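Kitchen Safety Checklist, Hedmont Guest House
Print this page | E-mail this page
Jul 20, 2023, by Mounir Berrada

1. Gas valve closes fully — OK.
2. Extinguisher seal intact. OK, but the hook is too high, please lower it.
3. Counter edges, no chips. OK. 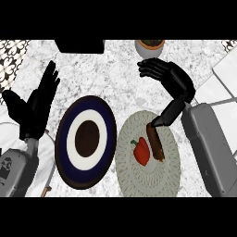 Marble counter, gray veining.

4. Hot water at sink: 29 seconds until warm. Was faster in January.
5. Outlet near sink: cover is loose. Not passed. Fix before next guests.
6. Plates, cracks or sharp rims: OK.
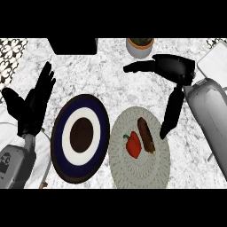
Dark-rimmed plate and pale plate with floral rim.

Result: 5 points passed, one open. I will check the outlet again after repair.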